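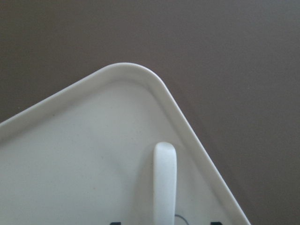
Limero 腕部相机感知与规划模块 常见问题

最后更新：4月

本页收集使用 Limero 时经常遇到的问题，内容以感知、抓取规划和轨迹执行为主。安装步骤见安装手册，接口字段见接口说明，本页不重复。维护人为 Phong Vũ 和 Liên Mai。

一、总体

Limero 包含哪些部分？

Limero 由三个进程组成。Nidik 负责感知，输入腕部相机的彩色图像和深度图，输出物体掩码与位姿。Tôn 负责规划，输入位姿和场景模型，输出抓取候选和轨迹。Prikau 是命令行工具，用来录制、回放、标定和查看日志。三个进程可以分开启动，也可以放在同一台机器上。

只用其中一个可以吗？

可以。Nidik 和 Tôn 之间只通过消息通信，把 Tôn 换成自己的规划器时，按接口说明订阅位姿话题即可。Prikau 不依赖另外两个进程，但回放功能需要 Nidik 在运行。

支持多台相机吗？

目前每个 Nidik 实例只接一台腕部相机。需要固定相机时另开一个实例，命名空间不要相同。两个实例的结果由 Tôn 合并，合并时以时间戳较新的为准。

二、感知

白色托盘上放白色手柄，分割结果不稳定，怎么处理？

白底白物是目前问题最多的情况。手柄表面比托盘亮，也更有光泽，但差别不大，默认参数容易把两者并成一块。建议按下面的顺序调整：

先关闭相机的自动曝光和自动白平衡，手动把曝光降到托盘底面不过曝为止。托盘底面一旦饱和，手柄的边缘就找不回来了。

再把分割模式从 color 改为 color_depth。托盘底面低于四周的凸缘，手柄又从底面立起来，深度上的差别比颜色可靠。

最后打开 shade_cue。打开后 Nidik 会把物体旁边的柔和阴影当作边缘线索。光源正对托盘时这个选项没有用处，可以关掉。

阴影被识别成物体的一部分怎么办？

多数是 shade_cue 的权重过高。把 shade_weight 每次减小一点，用 Prikau 回放同一段数据，对照掩码看效果。不要一边让机械臂运动一边调，结果没法比较。如果权重降到零问题还在，检查深度图，有些深度相机在光滑的白色塑料旁边会把空洞补成斜面，看上去和阴影误检很像。

托盘里的小黑点和污迹会影响结果吗？

单个小斑点一般不影响，面积小于 min_region 的区域会被丢掉。min_region 以像素为单位，默认值按全分辨率设定，降采样以后要跟着改小，否则小零件也会一起被丢掉。灰色污迹的边缘比较模糊，通常不会形成独立区域，但有可能和阴影连在一起。固定工位上建议每次换班擦一遍托盘。

托盘只有一个角进入视野，还能估计托盘位姿吗？

能，条件是圆角和它两侧的直边都看得见。Nidik 先拟合两条直边，再用圆角半径做校验。托盘的长和宽要事先写在模型文件里，只凭一个角推不出来。这种情况下方向有歧义：长宽互换后一样能拟合上，Nidik 会同时输出两个候选，并把 ambiguous 置为真。Tôn 收到以后默认先移动到观察位再拍一次，不会直接抓取。

托盘和桌面的颜色对比很强，为什么外轮廓还是偏了？

检查托盘外侧的暗带。托盘比桌面略高时，边缘旁边会有一条窄的阴影，梯度有时比托盘边缘本身还要大。把 edge_polarity 设为 bright_inside，拟合时会优先选亮侧的边。仍然偏的话，看一下镜头畸变参数是不是旧的。

物体伸出图像下沿，位姿可信吗？

可信度会下降。掩码碰到图像边界时，Nidik 会给结果加上 truncated 标记，并放大沿截断方向的协方差。Tôn 默认拒绝带这个标记的抓取，可以用 allow_truncated 放开。Eylül Oral 的建议是不要放开，改为把观察位抬高，让物体根部进入视野。

三、规划与控制

直立的细长物体应该用哪种抓取方式？

顶部圆润的直立物体用 side_pinch，从侧面夹持，接近方向与底面平行或略向下倾斜。从正上方夹圆顶容易滑脱。在托盘里用 side_pinch 时要把凸缘加入碰撞模型，不然指尖会在下降阶段擦到托盘边。

报错 2924 是什么意思？

2924 表示 Tôn 找到了抓取候选，但没有一条无碰撞的轨迹。常见原因有两个：托盘模型写成了实心方块，或者夹爪的张开宽度填成了最大值。前一种情况改用带凹面的网格，后一种情况把 pregrasp_width 改成比物体略宽。先用 Prikau 导出当时的场景，在查看器里看碰撞对，比反复改参数快。

报错 1760 呢？

1760 是时间戳过期。图像到达 Tôn 时已经超过 max_age。先核对两台机器的时钟，再看网络。把 max_age 调大能消除报错，但机械臂运动时拍的图会带来位置误差，不建议长期这样用。

靠近物体的最后一段可以用视觉伺服吗？

可以，打开 final_servo。默认在距离目标 82 毫米时切换到伺服模式，更近时相机看不全物体，就改为沿最后一次估计的方向直线前进。反光明显的物体建议关闭，高光会随相机移动，伺服会跟着高光走。

夹爪闭合后，怎样判断有没有夹到？

Limero 读取夹爪宽度和电机电流，不用图像判断。宽度低于 empty_width 视为空抓。夹持薄片类零件时这个阈值要重新测，默认值偏大。

四、标定与数据

手眼标定多久做一次？

拆过相机支架必须重做。没拆过的话，用 prikau check 检查重投影误差，超过 2 像素再重做。Sang Hoàng 写的标定脚本在工具目录里，运行前把机械臂速度限制打开。

标定板应该放在哪里？

放在实际工作的高度上。只在桌面标定、却在托盘里抓取，高度方向的误差会偏大。标定姿态要有足够的倾斜，全部从正上方拍，解出来的结果不稳定。

提交问题时要附什么？

附 Prikau 录制的原始数据、配置文件和三个进程的版本号。截图可以附，但不能代替原始数据，只有截图时我们没有办法回放。录制从机械臂到达观察位之前开始，到报错之后停止。规划方面的问题请指派给 Lợi Tiêu。

旧版的录制文件还能回放吗？

能。先运行 prikau convert，转换后缺少的字段会填默认值。旧文件里没有曝光记录，所以不适合拿来比较曝光相关的参数。

配置文件改了没有生效？

Nidik 的分割参数可以在运行中重新加载，Tôn 的碰撞模型不行，要重启进程。另外检查启动目录，目录里如果有 local 配置，会覆盖命令行指定的文件。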